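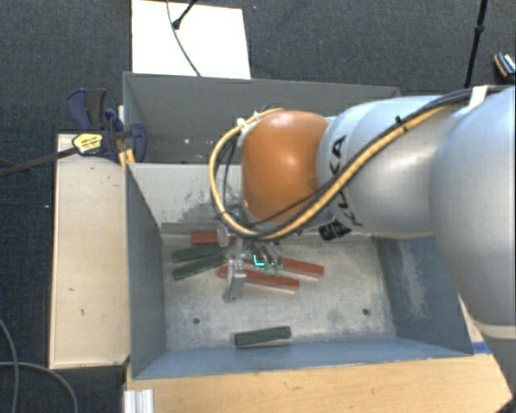 3.2 Bins, blocks and filling

The study was made with open metal bins of the type that small workshops buy for screws, fittings and other loose goods. We obtained them from Ludberg, a packing business that had used them for several years before they came to us. We did not want new bins. A new bin has a smooth floor and clean walls, and small objects slide on it more easily than they do in daily work. The bins were washed with warm water and a soft brush, then left open overnight. No scratch was polished and no dent was hammered out.

The content was small blocks in red and green. All the blocks came from one order made by Samuele Marras, and the full stock was 1,801 pieces when it was counted in May. Blocks with a broken corner were put aside at the first inspection and do not appear in any result. The two colors have no meaning for the size or the weight of a block. They were chosen so that the reader of a photograph can follow how two portions of blocks mix after they are dropped one over the other. In an earlier trial we used a single color, and it was very difficult to say which blocks had come first.

For every filling, one portion of 30 blocks was used for each color. The red portion was poured first, from a paper tray held at the height of the bin rim, and the green portion followed from the same height. The person who poured was told not to shake the tray. Wanpen Prasertsri made all the fillings of the first group and Thanasis Karagiannis those of the second. We compared their results before continuing and found no difference that could come from the hand of the person. The order of the colors was reversed in every second filling.

We call a block "resting on the floor" when one full face lies on the metal. A block that leans on a wall or on another block is called "leaning", also when the angle is very small. This distinction was harder to apply than we expected. Near the foot of a sloping wall, a block can touch the floor with one edge and look flat from most directions. In such cases a thin card was pushed under the block. If the card entered, the block was written down as leaning.

3.3 Condition of the bin surfaces

The surface of a used bin is not the same everywhere, and this is important for the reading of our results. In Figure 2 the floor is light and scuffed, the right wall has a whitish scraped patch down its middle, and the back wall has dark scratches and smudges. The left wall slopes inward toward the floor. A block that falls on such a wall is turned back to the floor, but it does not always arrive there with a flat face down.

Before the first filling, each surface was drawn by hand on squared paper, and every mark longer than a fingernail was given a letter. The drawings were made by Tarek El Sherbiny, and they were checked one week later by a second person who had not seen them. We accept that the limit is a simple one. A finer method would need instruments that a normal packing room does not have, and our intention was to give advice that can be used in such a room.

Scuffed areas slowed the blocks. In 82 fillings, the blocks that landed on a scuffed part of the floor stayed nearer to the place where they fell than those on the smoother parts. Scratches had less effect than we supposed. A long scratch could stop a block only when it ran across the direction of movement, and even then the block often passed over it. Dark smudges gave no effect that we could measure, although two of our drawings show blocks collected beside one - we consider this an accident of the pouring.

The walls were a different matter. Blocks that came to rest against a scraped wall kept a leaning position more often, and in the corners they formed short bridges with an empty place below. Such bridges are the reason why a bin may look full at the side while the middle is almost uncovered. Workers at Ludberg knew this well and they usually tap the outside of the bin with the palm before they judge the level. We did not tap the bins during the main fillings, but a small number were tapped afterwards, and these are treated separately in Section 4.1.

One limitation should be given here. The color of the walls is not the same on all sides, and a green block close to a blue-gray wall is more difficult to recognize on a small print than a red one. Sherif Sqalli therefore repeated the reading of all corner positions directly at the bin, before the blocks were taken out. Where the two readings did not agree, the one made at the bin was kept.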